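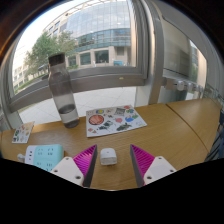
Caser: small things on a table by a window

README, last touched in December
Maintainer: Tharushi Biswas
Table, window and patience supplied by: Zalewska

What this is

Caser is a set of 121 short recordings of everyday items lying on a wooden table in front of a window. If you came for drama, the power strip is as good as it gets. The small white case gave the set its name, after a long afternoon in which Remo Caputo proposed several worse ones.

It is a sister set to Maltska, which covers kitchen drawers and has far more forks in it. The two share a folder layout and very little else.

What's on the table

The cast changes from one recording to the next, and so does the seating plan. Regulars include:

case: small, white, plastic, rounded. Easily mistaken for a bar of hotel soap in the thumbnails.
power_strip: white with a pale mint top. Khang Huỳnh labelled it "turquoise" in the first batch and Rocío Sotomayor labelled it "mint" in the second. Both spellings of the truth are accepted by the loader.
bottle: clear, with a dark grey screw cap and measurement marks up the side.
stickers_small, stickers_large: the brightly printed ones. We call them stickers throughout. Anyone who wants to call them booklets may open an issue, and it will join the other one.

An item listed in a recording's notes may still be out of view for most of it. Check the visibility column before you write to us.
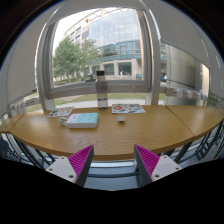

How the table gets laid

There is no master arrangement. Whoever is on duty puts things down where a person might plausibly leave them, then resists the urge to straighten the row. Erasto Lema can't resist, and his sessions are marked tidy=1 so that you can leave them out or treasure them, as you prefer.

Rules, such as they are:

Nothing goes on top of the power strip.
Stickers stay on their sheets.
The bottle keeps its cap on.
Cups of tea live on the other table. This rule is newer than the others.

Light

All of it comes from the window, and none of it takes instruction. Morning sessions have softer shadows, late ones have longer ones, and anything recorded near four o'clock in winter is best described as atmospheric. We haven't corrected the colours. If the wood looks different in two recordings, it's the same wood.

Files

notes/ one text file per recording, in plain English of varying quality
clips/ the recordings themselves
labels.csv item, visibility, tidy, who laid the table
muter.txt settings for Muter, which strips the sound. You're missing mostly chair noises.

Split: 30 recordings are held back for testing. Please don't train on them and then tell us how well it went.

Known problems

3 notes files describe the wrong table. Rocío is looking into whose.
2 recordings list the case as absent when it is merely behind something.
Entries by Khang use "left" to mean his left, which depended on where he was sitting.

Corrections go to Tharushi, with the recording number in the subject line. Messages headed "quick question" are read last.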